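Notes from the Reading Table

Hello again, everyone. October has been a good month for the treaty group. We had so many people at the last session that Meifang Tang had to bring in the piano bench, and then someone had to sit on the piano bench, and that someone was me.

We've been working our way through the Lappalainen book on arms inspections, the long one, 545 pages before you get to the notes. I know a few of you groaned when I picked it. I groaned a little too when it arrived. But I've come around to it, and I want to use my space this time to say why, and to talk you into staying with us through the middle chapters.

Most of what I'd read before on the Cold War was about summits. Two leaders, a long table, the handshake, everybody flies home. What I had never thought much about was the part after the signing, when a dozen tired people get off a plane in the cold and have to go look at the thing the paper says is gone. Lappalainen loves those people. She gives a whole chapter to luggage! What the inspectors could bring, what got weighed, who was allowed to be in the room while a suitcase was open. I read it on the bus and missed my stop.

The chapter we spent the most time on last session was the one about measuring. Say a treaty limits a missile by its length. Fine, but measured from where to where? With the nose section on or off? Whose tape do you use? There's a wonderful passage in which two teams measure the same canister and get different answers, and it takes the better part of an afternoon to agree that one tape had been read from the metal tab and the other from the first printed line. Xuelian Yan spent years as a surveyor for the county, and she laughed so hard at this that we had to stop for a bit. She says she has had that exact argument in a ditch.

We also got into a pretty lively disagreement about trust. Meifang's view is that the inspections were the trust, that the two sides came to believe each other by standing around together in parking lots and eating bad soup. Xuelian thinks that's sweet and wrong. In her reading the soup didn't matter at all and what counted was that either side could show up on short notice. I went home agreeing with Xuelian and woke up agreeing with Meifang, and I'm still going back and forth. Chapter nine has more on this, so please come with opinions.

A few of you asked about the companion volume, the Bikard one. It's shorter (300 pages) and it covers the negotiators, with a lot on the interpreters and how they handled words that had no clean match in the other language. There's a good section on "deployed," which sounds simple until you try to say exactly when a thing becomes it. The library has one copy and I have the other, and mine is going around. If you've had it for more than two weeks, you know who you are, and Graka's on Mill Street usually has it used if you'd like your own to scribble in.

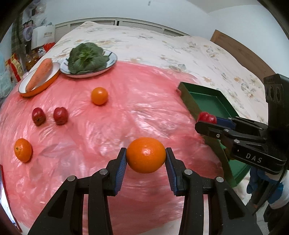 I keep wanting to say a word about counting rules, which start on page 79 if you want to read ahead. The basic problem is that you can't open up every missile and look, so the two sides agreed to treat each type as carrying a set number of warheads, whatever was really in there on a given day. A rule like that only works if everyone can tell the types apart. With an orange and a little red apple, no trouble, you'd know them across a room. But plenty of the hardware looked very much alike from outside, and so you get page after page about bulges and hatches and other small features put there so that one kind could be told from another. It's slow going. I'd suggest reading it in two sittings, with the table at the back of the book held open with your thumb.

By the way, the Pister lectures are the other thing I'd recommend. There are six of them, recorded, and the third one covers the verification talks in under an hour, which is a mercy if you've fallen behind. The transcript of that one runs to almost 2,000 lines, so I'd stick with listening.

We meet again on Saturday at ten, same room, side door. Please read chapters eight and nine, and skim ten if you have time. Xuelian is bringing her old steel tape so we can all try measuring the piano bench and see how many answers we get. Meifang has offered to make soup — she promises it'll be better than the inspectors had.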